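Am Sonntag sind wir mit der Burgerstation im Foyer bei Sumampouw fertig geworden. Weil einige nach dem Aufbau gefragt haben, kommen die Notizen dazu gesammelt in diesem Thread.

Die Idee ist schlicht: ein weißer Tisch, ein Tablett, an den Seiten die Zutaten zum Belegen. Alles Attrappe. Wer vorbeikommt, legt sich seinen Burger zusammen und räumt danach wieder ab.

Die Zutaten liegen nicht in Schalen, das hatten wir im Mai versucht. Nach einer Stunde war alles ein Haufen, und der Salat lag unten.

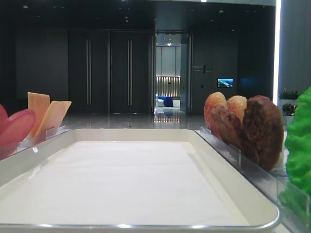

Jetzt stehen die Sachen aufrecht in Haltern aus klarem Acryl, links und rechts vom Tablett. Man greift von oben hinein und sieht vorher, was man nimmt.

Die Brötchenhälften haben am längsten gedauert. Die ersten von Clostar waren zu glatt und rutschten beim kleinsten Stoß weg. Die zweite Lieferung ist etwas griffiger und bleibt aufeinander liegen, solange man keinen Turm baut.

Palesa Makhubela hat die Halter gesetzt. Zuerst parallel zur Tischkante, dann noch einmal neu, mit mehr Abstand. Wer große Hände hat, kam vorher nicht dazwischen.
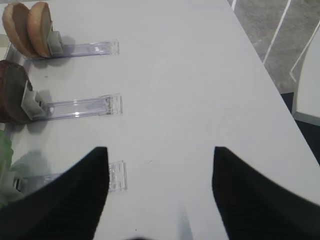
Zum Putzen: Acryl nur mit Mikrofasertuch und lauwarmem Wasser. Glasreiniger hat uns beim letzten Projekt zwei Halter matt gemacht. Der Tisch verträgt mehr, da nehmen wir ganz normales Spülmittel.

Fingerabdrücke sieht man auf dem klaren Kunststoff sofort, vor allem abends, wenn im Foyer das Deckenlicht an ist. Einmal mittags, einmal nach Schluss wischen reicht.

Gekostet hat die Station knapp unter 3.000 Euro. Davon gingen 1.000 an Tesska für die Attrappen, der Rest ist Tisch, Halter, Transport und Arbeitszeit. Das Tablett hatten wir noch im Lager.

Frage von gestern: Ja, man könnte auch Spielzeug aus dem Laden nehmen. Haben wir getestet. Die Teile waren uns zu klein und die Farben zu grell für den dunklen Raum. 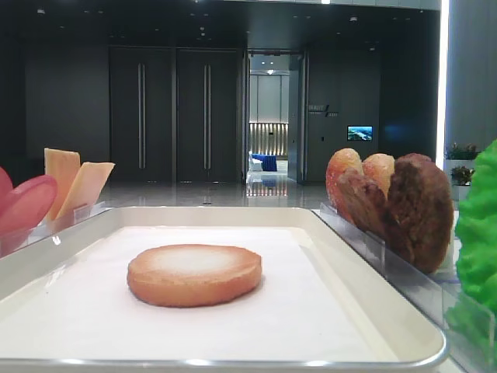 Zinhle Mthembu
Ausstellungsgestaltung, Stilska

Papier ins Tablett zu legen war Palesas Vorschlag. Es wirft leicht Falten, das stört mich nicht. Die Teile klappern weniger und die helle Fläche darunter bekommt keine Kratzer.

Belegt wird von unten nach oben, also Brötchen, Patty, Käse, Tomate, Salat, Deckel. Vorgeschrieben ist das nirgends. Ein Kollege legt den Käse grundsätzlich zuunterst und lässt nicht mit sich reden.

Offen ist noch der Salat. Die Blätter sind stark gewellt und in den Vertiefungen sammelt sich Staub. Ich probiere diese Woche einen weichen Pinsel aus und schreibe dann, ob das geht.

Ersatzteile liegen in einer Kiste am Empfang. Wenn etwas fehlt, bitte dort nachfragen und nicht aus der anderen Station nehmen, die Größen passen nicht zusammen.

Die Maße der Halter schicke ich auf Anfrage gern per Nachricht, die Zeichnung muss ich vorher noch aufräumen.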